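Chapter 7

When the Hand Does Not Let Go: Faults in Household Handling Tasks

Learning aims

After this chapter the student should be able to tell a grip fault from a planning fault, read a simple fault log, and put a two-armed machine into a safe state before going near it.

7.1 A fault in the kitchen

In most textbooks the first fault is a dramatic one. We begin with a small one, which is the kind that you will meet in your working life.

The Irkent test kitchen has a sink, a dishwasher and a robot with two arms. The task under study was to move plates from a rack at the sink to the basket of the dishwasher. Siv Fagerlund had planned the trial, and Folke Fjeld stood at the stop button. On 8/29/24 the robot took hold of a plate with both hands, lifted it, and then did not move any more. Both arms kept their force on the rim. After 12 seconds the plate broke. 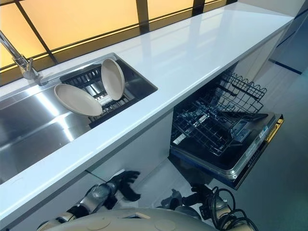 The log showed no error at all. Each arm had its own controller, and each controller reported that everything was in order. The left arm was waiting for a message that the right arm had released the plate. The right arm was waiting for the same message from the left. In the meantime both of them corrected their position by very small steps, and the corrections went in opposite directions. We call this a mutual wait under load.

Students often ask why the force limit did not stop the arms. The limit was set for one hand, and neither hand went over it. The plate, however, felt the work of two hands, and there was no limit for that. Annelore Reuter, who examined the log afterwards, wrote only one line in the margin: "Who is watching the plate?" We shall return to her question in section 7.4.

7.2 What the operator did

Fjeld pressed the stop button correctly, but he pressed it after the plate was broken. Before that he believed, as most of us would, that the robot was "thinking". A standing robot looks harmless. It must be treated as a moving robot until the power to the joints has been removed, and this is the most important rule of the chapter.

There was a second difficulty. On this machine the stop button holds the arms where they are, so the fingers stay closed. A piece of the plate was still between them. Fjeld wished to take it out by hand, and Fagerlund did not allow it before the hands had been released from the control desk. The procedure which they later wrote down has four steps.

1. Press the stop button at the first pause that you cannot explain. Do not wait for an error message.

2. Read the state of both arms at the control desk. If one arm is waiting and the other is waiting also, write down the time and save the log before you restart anything.

3. Stand to the side, outside the reach of the elbows, and look at what the hands are holding and what lies under it. An open dishwasher door is an obstacle for your legs as well as for the arms.
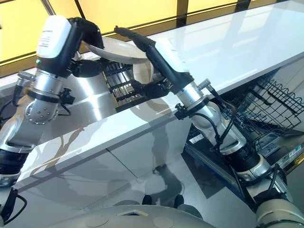

4. Release one hand only, from the desk, and wait until it has come to rest. Then release the other. Collect broken pieces with a brush and with gloves on, after the power to the joints is off.

Exercise 7.1. Draw the messages between the two controllers as a diagram with two columns. Mark the point where a time limit of 2 seconds would have ended the wait, and say which arm should release first.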